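Seltdale Code for Shared-Floor Robots

The Seltdale Code for Shared-Floor Robots, usually shortened to the Seltdale Code, is a voluntary code of practice for operating two-handed robots in furnished rooms used by people. It covers the preparation of the floor, the conduct of the operator and the records kept after each session. The code has no legal force and does not replace national safety rules or the instructions of the manufacturer.

Origin

The code grew out of house rules written at the Seltdale test rooms by Marisa Carbone and Desmond Bellamy. Those rules dealt mainly with lounges and waiting areas, where soft furniture, lamps and loose cords are common. The equipment firm Drilline adopted them with small changes, and a joint text was later edited by Nives Colombo. The present edition has seven sections and took effect in November.

Floor preparation

Section 2 requires a walk-through before power is applied to the arms. The operator checks that a clear lane runs between facing pieces of furniture and that bins, side tables and wheeled items stand outside it. Cords are to be kept against the wall or close to the base of the lamp they serve. Wheeled partitions must have their casters locked. Light objects on small tables may stay in place if they are outside the reach of both arms.

Patterned flooring receives its own clause. Striped or strongly figured carpet is permitted, but the operator must record it, as some floor-detection systems read a change of tone as an edge or a step.

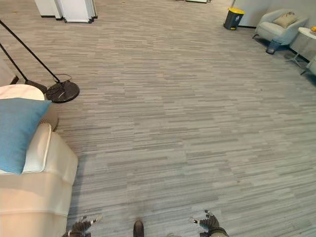

Furniture with thin legs is treated as a separate class under the same section. Chairs and tables of this kind are entered on the room sheet along with tall lamps, and the robot must approach them at the lower of its two set speeds. A heavy lamp base does not exempt the lamp from this rule, because contact high on the pole can still tip it.

Operator conduct

Closed shoes are required for anyone standing within reach of the grippers. Hands are kept away from the fingers while the arms are powered. One person is named as responsible for the stop control and may not hand it over during a movement. Visitors stay seated or remain behind a marked line - the choice is left to the site.

Records

Each session is logged with the room sheet, the names of those present and any contact with furniture. A review by Ottavio Farina examined 2,633 session logs from sites using the code and found that 463 lacked a complete room sheet. The current edition therefore places the sheet on the first page of the log.

Related documents

The Vitale guide covers kitchens and other rooms with hard floors. The Cliron checklist, prepared by Ulises Saavedra, is a shorter text meant for daily use and follows the same order of sections.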